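4.2 Small controls and shiny neighbours

Participants in the Plundton survey were asked to name the parts of household fittings they touched but never talked about. Of 1059 replies, 57 concerned small grey tabs, called variously "clips", "levers" and, by one respondent in Tisteck, "the dangly bits". Tabs of this general sort, hanging under a perforated metal strip beside a mirror-like panel, are seen in Figure 3. 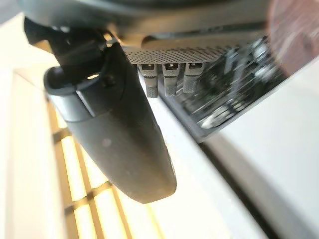

Vocabulary did not improve with ownership. Respondents who had lived with a fitting for 18 years were no better at naming its parts than those who had just unpacked it, though they were noticeably ruder. Koubek and Moura report the same for door furniture. Polished surfaces, by contrast, attracted plenty of words, almost all of them about fingerprints.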